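We use cookies to keep this page working and to count visits. Accept all | Manage choices

Kanchan Vashisht
Thread, 14 posts

1/ We had a safety stop go wrong in September and I've been asked by a few people to write it up, so this is the write-up. One finger got pinched. It was mine. It bruised and the nail has stayed on.

2/ Setup for anyone new here. I work at Kaltbridge on a two-armed robot we call Wero. It does bedroom jobs: move a pillow, pick a booklet off the sheet, put a bottle somewhere sensible. It runs on the Oltora controller, which is our own box and our own code, so all of what follows is on us.

3/ The job that week was clearing small things off a bed. Pillow, booklet, water bottle, crumpled bedding. Thin flat things on soft surfaces are hard because the fingers press the sheet down and the object goes down with it. You get a lot of near misses and a lot of resets by hand.

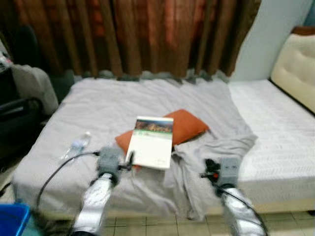 4/ What happened
Left gripper went for the booklet, closed, and the controller said "held". It wasn't held. The arm lifted with nothing in the fingers and the booklet stayed on the bed. I pressed the stop. Both arms stopped as they should.

5/ I waited, saw the status go to "stopped", and leaned in to square up the booklet for another go. My right hand was between the left gripper fingers and the bed. Florian reset the stop from the desk when I said I was ready. I meant ready to reset the booklet. He heard ready to reset the robot.

6/ On reset, Oltora is supposed to come back with an empty command queue. It came back with the last gripper command still in it. The arm didn't move. The gripper opened and then closed on the end of my index finger.

7/ The grip force limit was set to 85 per cent for the bottle and had never been put back down for paper. So it was a proper squeeze. Florian hit the stop again and I pulled the fingers apart by hand, which you can do on this gripper with the power off. 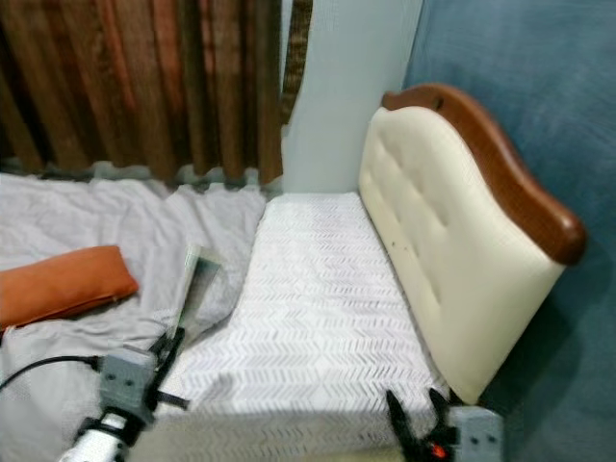 Posted by Kanchan Vashisht | Kaltbridge | replies open

8/ There are two faults here and it took us a while to see that they were separate.

The first is the false "held". The controller decides it has hold of something when the fingers stop short of fully closed. With a booklet, the real gap and the empty gap are very close together. A small error in the zero position is enough to make empty fingers look like they've got a booklet in them.

9/ The second is the queue. Arm commands were cleared on a stop. Gripper commands went through a different bit of code, written later, and that bit never got told about the stop. It had been like that since we added the second gripper type. I reviewed that change myself and missed it.

10/ We went back through the logs for the whole job. 1,680 grasp attempts. 1,351 of them were clean, meaning the controller and the video agreed on whether something was in the fingers. The rest disagreed one way or the other.

The first false "held" on the left side is attempt 464. Before that the left gripper behaves itself. After that it gets steadily worse until somebody power cycles the arm, then it's fine again, then it starts drifting again.
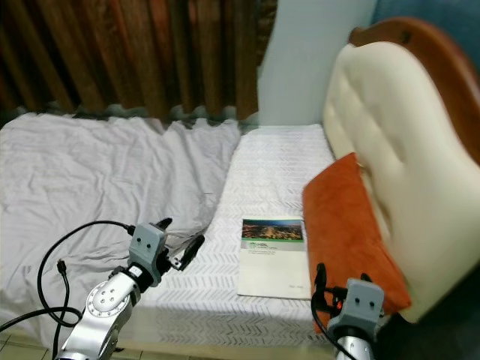
Florian's first guess was the cable. The left one has to make a wide loop to clear the wrist, and we suspected it was tugging on the plug and dropping a few counts at a time. We swapped it for a spare and ran the booklet again. Same drift. So it's probably not the cable, or not only the cable. I wanted it to be the cable because that's a cheap fix.

11/ What did show something was temperature. The motor in the left gripper does more work than the right one on this job and it runs warmer. When it's warm the zero moves. When it's been off for a while the zero comes back. We don't have a good model of it yet. For now the gripper re-zeroes itself every time the arm goes home, and the job takes a bit longer.

12/ What we changed straight away:

- Gripper commands are cleared on a stop, same as the arms. There is a test for it now and the build fails if the test fails.
- After a reset nothing moves, fingers included, until a second button is pressed on the side of the bed where the person is standing.
- Whoever is at the bed holds the reset key. The person at the desk can stop the robot but can't restart it.
- Force limit is set per object and goes back to low between objects.
- We say "clear to restart" and nothing else. "Ready" is banned. 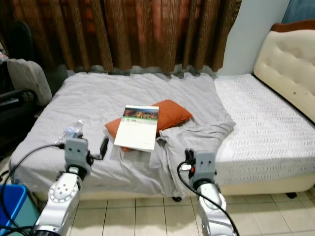
The second button has been the unpopular one. Aguiar, the other team using our controller, asked if they could switch it off for long runs where no one goes near the robot. I said no, partly because "no one goes near it" is what we'd have said about our own desk resets. They've wired it up and they're still cross with me.

13/ A few things I would do differently. I treated "stopped" on the screen as meaning safe to put a hand in. It meant the arms weren't moving. We have a proper procedure for that, it takes less than a minute, and I skipped it because I was doing the fortieth reset of the afternoon and I wanted to go home.

I also didn't report the false "held" when it first showed up. I wrote it in my notebook as "left gripper being silly" and carried on.

14/ The warm motor is still open. If you've seen a gripper lose its zero as it heats up and you found the actual cause, I'd like to hear from you. We've looked at the magnet, the encoder board and the glue, in that order. The glue is my favourite at the moment. Florian thinks it's the board.

Comments (5)

tinworks: Had the same with a small two-finger gripper. Ours was the magnet creeping on the shaft when warm. Put a dab of paint across the joint and see if the line breaks.

Kanchan Vashisht: Thanks, will try the paint. The magnet was seated when we looked but we looked at it cold.

m_halloran: Why was the limit per job in the first place? Surely a booklet and a bottle never wanted the same number.

Kanchan Vashisht: They didn't. It was one setting in one file and whoever changed it last won.

ruthie_k: We brought in the key rule after a near miss on a conveyor. People moaned for a fortnight and then forgot it had ever been different. Hope the finger's mending.

More from this author
Picking up paper from soft surfaces: what we tried
Moving Oltora logs off the robot and on to a disk that isn't full
Pillow test notes, first month
A short thread on cable loops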